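Dernière mise à jour : 19 septembre 2022

Ticket 3431 - dînette Dornel, traces sur le plateau gris + assiette jaune
Ouvert par : Isauro Galindo
Priorité : normale
Statut : en attente retour fournisseur

Problème : le plateau gris foncé de la table de dînette garde des traces claires après nettoyage. Des auréoles, surtout vers le haut au milieu et dans la moitié basse. Au toucher rien, c'est lisse. Ça ne part pas au chiffon. Deuxième souci, moins grave, l'assiette jaune glisse dès qu'on la pousse un peu.

Essai 1 - chiffon microfibre sec. Aucun effet. Étale plutôt.

Essai 2 - eau tiède + savon doux, rinçage, séchage à l'air. Mieux pendant une heure, puis les traces reviennent au même endroit. Donc soit résidu dans le mat, soit le revêtement lui-même.

Essai 3 - spray Skakach, celui du placard. Pire. Voile blanc partout, il a fallu rincer deux fois. NE PAS REFAIRE. La notice dit surfaces brillantes uniquement, pas lu avant, tant pis.

Essai 4 - alcool ménager dilué, sur un coin seulement. Le coin est plus propre mais plus foncé que le reste, ça se voit en lumière rasante. Arrêté là.

Appel Drasport (revendeur) : 18 minutes d'attente, puis une dame très aimable qui me demande le numéro de lot. Pas de numéro de lot sur le plateau. Elle dit de regarder sous l'emballage, l'emballage est parti au recyclage en décembre.
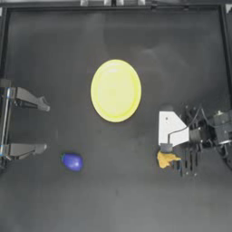

Autre point, les pièces elles-même n'ont rien. Aubergine violette nickel, toujours brillante, lavée au savon comme le reste, pas de décoloration. L'assiette pareil, bord un peu plus vert que le fond mais elle a toujours été comme ça, ne pas ouvrir un ticket pour ça svp.

Pour l'assiette qui glisse : mis des pastilles antidérapantes Olvera dessous, les petites transparentes. Tient mieux. À revoir après quelques lavages, la colle m'inspire moyen.

Réponse Drasport reçue : d'après eux « usure normale du mat », proposent un film de protection à 19 euros ou un plateau neuf à 80 hors port. Refusé les deux pour l'instant. Redemandé si la garantie Dornel couvre le revêtement, pas de réponse claire, on me renvoie vers un formulaire qui plante à la deuxieme page.

Reste à faire :
- relancer Dornel directement, par mail
- tester gomme blanche sur une trace, une seule, côté bas
- laver le chiffon moutarde à part, je le soupçonne de laisser des peluches
- remettre le Skakach en haut du placard, étiquette « vitres seulement »

En attendant le plateau reste en service, c'est moche mais ça gêne pas pour jouer. Si quelqu'un le nettoie : eau, savon doux, rien d'autre, et noter ici.

I.G.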